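3 min read

I live at the far end of Warberg, past the quarry, where the cell signal comes and goes with the leaves. So when the county announced it was moving every emergency alert over to a phone app called Plineck and retiring the old sirens, I had feelings! Big ones, and I've been boring my family with them since October.

Look, I like the app. The alerts are clear, they tell you which road is closed, and you can set it to Spanish or large type (my mother-in-law loves the large type). A siren can't do any of that. A siren just howls at you and you stand on the porch wondering if it's a flood or a drill.

But a siren doesn't need a charged battery. Last winter we lost power for 14 hours, and by dinnertime both our phones were dead and the tower on Rikska Hill had quit too. What we heard, faintly, was the siren down by the firehouse. It got us to turn on the old radio in the truck, and that's how we found out about the ice on the bridge. 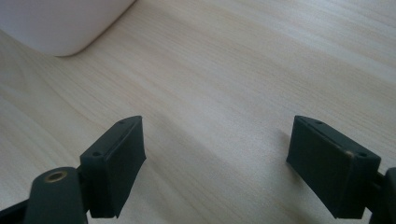

A reader from Mwakyusa wrote in after my last column to say that her town kept 4 sirens when it switched, tests them once a month at noon, and gets fewer complaints about the noise than about the trash pickup. She also thinks I'm being too nice about the app, which woke her up at 3 a.m. over a water main on the other side of the county.

Fair enough! I'd still keep it. I just want both, and I don't think that's greedy. The county says upkeep on the sirens is money it could spend on new radios for the fire crews, and okay, the crews should get their radios. But there are 84 houses out on my road and the ones past it, and plenty of the folks in them are over seventy and keep a flip phone in a kitchen drawer. Ask them before you unbolt anything. Come knock on my door, too, I'll put coffee on.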